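Friday talk – notes to self, slides in brackets
Moving a workplace kitchen from throwaway to washable. 20 mins plus questions. Don't run over, lunch is straight after.

[slide 1, title]
Hello, thanks for coming in out of the sun. Say who I am. Say I run the canteen side at Nisero and I'm not a green consultant, I order the food and I argue about the dishwasher.

Ask for hands – who has a drawer at work full of forks nobody bought? Wait for the laugh, if there's one. Move on if not.

[slide 2, where we started]
One kitchen, two serving hatches. 352 people on the site on a full day. Every lunch went out in a throwaway box with a throwaway lid, even when the person was sitting down ten steps away. That's the bit that got me. Boxes for people who were eating in.

Bins full by half one. Second bin run every afternoon. Smell in August – don't overdo this, people are about to eat.

[slide 3, first go, went badly]
Tell the story properly, it's the best part. We bought heavy china plates because they looked nice in the brochure. Lovely plates. Too heavy to carry in a stack, too wide for the dishwasher racks, so they went in at an angle and came out with the gravy still on. Chipped too. Gave most of them to the social club at Costov, who hand wash and love them.

Lesson: measure the rack first. Say it twice. Take a plate to the machine before you order the rest.

[slide 4, second go]
Trays and shallow bowls, light, plain, all one size. Tried 60 at one hatch only. The other hatch carried on with boxes so we could see what people picked when they had the choice.

What we looked for:
does it stack when it's still damp
can you carry it one handed with a drink in the other
does the rim hold soup if you walk fast
does it stain (curry, beetroot, the pasta sauce) 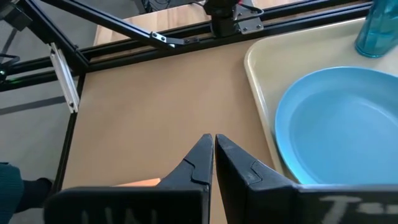 Notes and slides: catering lead, Nisero

Right, back to it. The rim matters more than you'd think. First sample we were sent was flat at the edge and the peas went everywhere. A raised edge gives you something to grip and keeps the sauce in. If a supplier only sends a picture, ask for a real one and walk about with it full of water. I did this up and down the corridor. Got some looks.

Colour – we argued about this for weeks. White shows every mark. Dark hides marks, including ones you want to see before you serve on it. Went for a pale one in the end, no regrets so far.

[slide 5, getting them back]
This is the actual hard part so slow down here.

People take trays to their desks. They mean to bring them back. They don't. By the end of the first month we'd 177 out on the floors and were down to serving on side plates. Not theft, just habit, they'd had years of chucking the box in the nearest bin.

What worked: return racks by the lifts, not just in the canteen. Rack where the bin used to be, same spot, same height. Bin moved round the corner. People walk to where the bin was.

What didnt work: posters. Emails. A deposit – tried it for a week, queue went out of the door, stopped.

Mention Ó Gríofa here, the café on the ground floor. They take our trays back over their counter and we collect at three. Cost us nothing except asking. If you share a building, go down and ask.

[slide 6, washing]
Who does the washing? Get this sorted before you buy a single thing. Our porters had an extra load after lunch and at first I hadn't changed the rota to match, which was my fault and I'll say so. Rota now starts half an hour later and finishes half an hour later. Bin run has gone so the time comes back from there.

Scraping. Put a scraper at the rack, tied on with string or it walks.
Drying. Trays hold water in the rim if you stack them flat. Stand them on edge.

[slide 7, people who won't like it]
Some will always want a box. Hospital apointments, trains, kids to fetch. Keep some boxes behind the hatch, hand them over when asked, no lecture. Our friends at Drutance took boxes away completely and had people bringing in their own plastic bags for chips. Grim.

[slide 8, if you're starting Monday]
Measure the rack.
Talk to whoever washes up.
One hatch first.
Racks where the bins are.
Buy spares, more than feels sensible.

Questions. If they ask about cost – say I'll send the sheet round, don't try and do it from memory like last time. If they ask about cups, cups are a different talk, tell them to find me at lunch.

Bring the spare tray. Bring water. Clicker needs a new battery.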